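2 min read

Bin wear and cable routing: notes from the Murkska line

Gray bins have been in use at Murkska since July. Wissam Srour has asked all shifts to check the inner walls at each changeover, starting with the strip along the far side, and to log scuffs on form 518. A mark on the surface is logged only. A mark that catches a fingernail takes the bin out of use, and Jolene Pryor issues a replacement from stores.
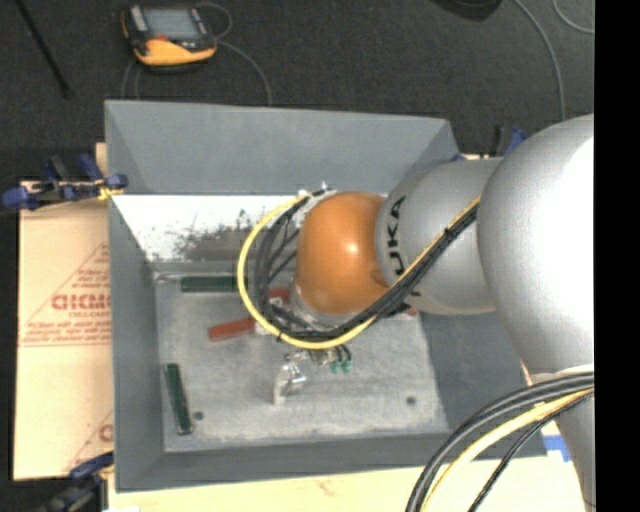
Gray bin with a scratched- or worn-looking patch on the far inner side; yellow and black cables looped over the bin floor.

Cable loops are checked at the same changeover. Look for flattened jacket, cracked ties and rubbing at the fittings. Replace a tie if its tail has split, and trim the new one flush. Do not shorten a loop to clear the bin wall; report it to Marwan Kanaan, who holds the routing drawing. Spare ties are in packs of 20, two packs per cabinet.

Completed forms go in the tray by the stores window.

Contact: Konero site newsletter, Fouad Mahasneh | © 2020 Konero | Back to top

This site uses cookies. Accept | Settings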